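# Chapter 6. Evaluating a Simulated Workcell Package

The previous chapter treated the robot cell as a piece of hardware to be purchased, bolted down and commissioned. This chapter treats it as software. The product under review is Tilline, a simulated tabletop workcell sold by Flunutholm. The review copy was installed on February 7, 2022, and all renders in this chapter come from it.

A package of this type supplies three things: a physics model, a set of objects, and rendered camera views. The buyer supplies the control program. Views taken close to the gripper matter most for grasping, and they are the first output to inspect. 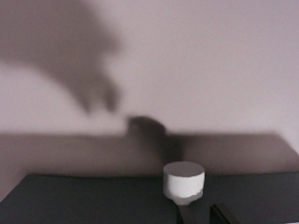 **Does a simulated cell remove the need for a real one?** It reduces the hours spent on a real one. A control program still has to be checked on hardware before it is put to use, and the license terms for Tilline say so.

## 6.1 Scope of the base license

The base license covers one arm, one gripper and one table layout. Additional layouts are sold in packs of five under the name Kos. Each license runs on 4 machines and includes updates until the following October. Source files for the object meshes are not part of the base license and must be ordered separately.
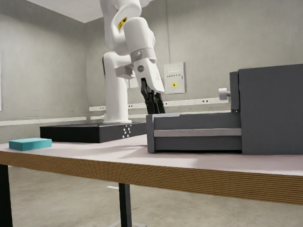 Installation requires a graphics card and a network connection for the license check. After the first check, the package runs offline. Raphaël Moulin, who wrote the installation notes, recommends setting the physics step before loading any layout. Changing it later forces a full reload.

## 6.2 Task set

Tasks are defined by a start state and a goal state. Drawer tasks are a useful first test. They combine contact with a small part, motion along a fixed line, and a load that changes as the drawer moves. A knob that slips from the fingers in simulation should be traced to the friction settings before the control program is blamed.
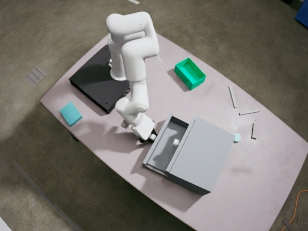 *Figure 6.3. Drawer task: gripper at the knob, drawer open.*

For the exercises at the end of the chapter, each task is run 200 times with the same settings. Record the seed, the physics step and the result of each run. Clanalau, the logging tool supplied with the package, writes these to a plain text file.

## 6.3 Close-range camera views
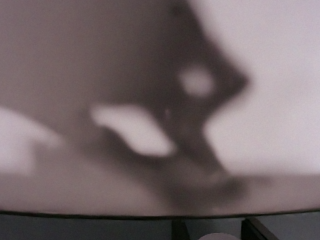 Camera placement affects the value of a rendered data set as much as object variety does. A view near the work gives detail at the point of contact but can lose context. A pale, out-of-focus surface may take up nearly all of the view, with a broad soft shadow across it, and leave only a narrow strip at the bottom for everything else. A program trained on such views alone has little to work with, so a second, fixed view should be recorded with every run. Section 6.4 gives the procedure for pairing the two streams and for rejecting runs in which either one is incomplete.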